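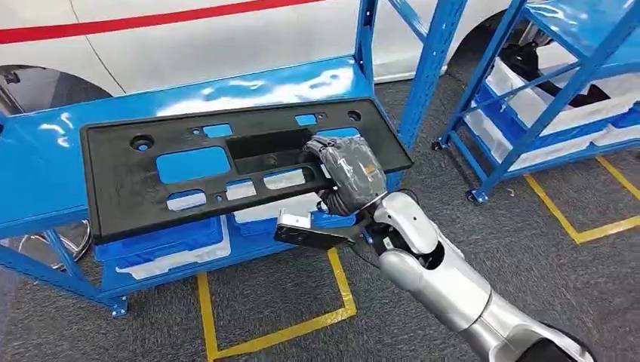
Talter season 3: is the ranked reset fair?

Hellow
Patch went live in March and my rating dropped from just over 3,000 to the bottom of Gold. I know a reset was coming but I didn't expect to be playing people who only just unlocked the second map. Has anyone else been hit this hard?

watell_main
Same here. Everyone got pulled down, it's in the patch notes. You climb back quickly if you win your placements.

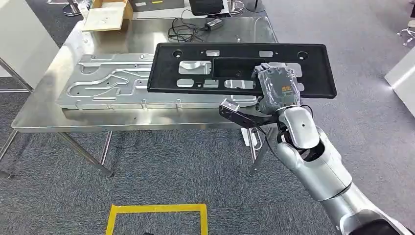 The bigger problem is the queue. I waited 2 minutes for a match last season and now I can go and make a cup of tea.

Rastogi
Disagree about the reset. The top of the ladder was full of players who got there in season 1 and then stopped playing. Starting everyone lower makes them earn it again.

Hellow
Fine for the top. It's no fun for new players who get flattened by us for a fortnight.

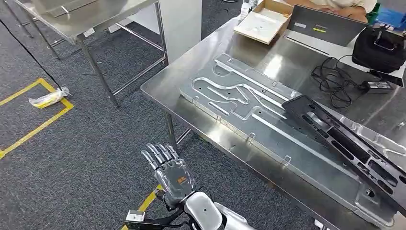
A softer reset would have done the same job. Season 2 only took a few hundred points off and I don't remember any complaints.

Rastogi
There were loads of complaints, there was a whole thread on it. People said it did nothing.

watell_main
Anyone know if the shield nerf is a bug? Mine breaks at 80 damage and the tooltip still has the old number.

Rastogi
Tooltip is wrong, the nerf is meant. Check the notes under Balance.

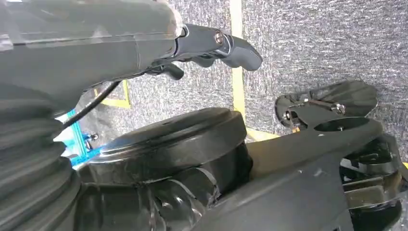

Dark grey gripper with its black fingertip

Hellow
Just lost two placements in a row to the same Watell player, so I'm off that character for now. Will post my rating when I've done the rest.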